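Leszek Borkowska has been altering and repairing clothes for 26 years, the last nine of them under the name Drellow, in two rooms above a bakery. He takes in hems, zippers, torn pockets and the occasional wedding dress, though he says he would be happy never to see another wedding dress.

Most of his work is pants. Last year he did 327 pairs, and he keeps a paper ticket for each one in a shoebox under the counter.

"People think they have a bad body when what they have is a bad hem," he said. "Half an inch at the ankle and they stand differently."

He learned from an aunt who sewed uniforms, then spent six years at Dekero, a workroom that finished suits for department stores. The pay was by the piece. He remembers a target of 300 buttonholes on a Monday and a supervisor who walked the aisle with a clicker. He left when the shop moved to fused linings, a change he still dislikes.

"You could feel the glue in the cloth," he said. "It hung like cardboard. I didn't want to put my hands on it."

Asked what customers should do before they bring something in, he was quick to answer. Wash it first, he said, and if it's cotton, wash it twice. Wear the shoes you plan to wear with it. Then lay the pants on a bed, smooth out the legs and look at where the cloth twists. A leg that turns toward the inside was probably cut off the grain, and a new hem will not fix that. 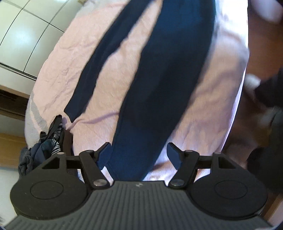
Dark navy pants laid out lengthwise on a bed.

He charges a flat price for a plain hem and more for jeans, where he cuts off the original edge and sews it back on. Customers ask for that by name now, which they did not do when he started. He has no website. Appointments go in a green ledger, and he closes for most of August.

Þröstur Steinarsdóttir joined him two years ago after a course in pattern cutting. She handles the knitwear and has started a small line of patched work jackets, which she sells under the name Greltelier. The first batch used wool blankets bought from Nogueira, a hotel supplier that was clearing out a warehouse with more than 500 of them.

"Leszek thought I was crazy," Steinarsdóttir said. "He told me wool blankets shed on the machine, and he was right. I was cleaning lint out of the bobbin case every hour."

The jackets sold anyway - slowly at first, then mostly to people who had come in about something else. She is working on a lighter one for spring, with the pockets moved higher.

Borkowska has not decided when he will stop. His eyes are worse than they were and he has given up black thread on black cloth after four in the afternoon. Those jobs now wait until morning, or go to Steinarsdóttir.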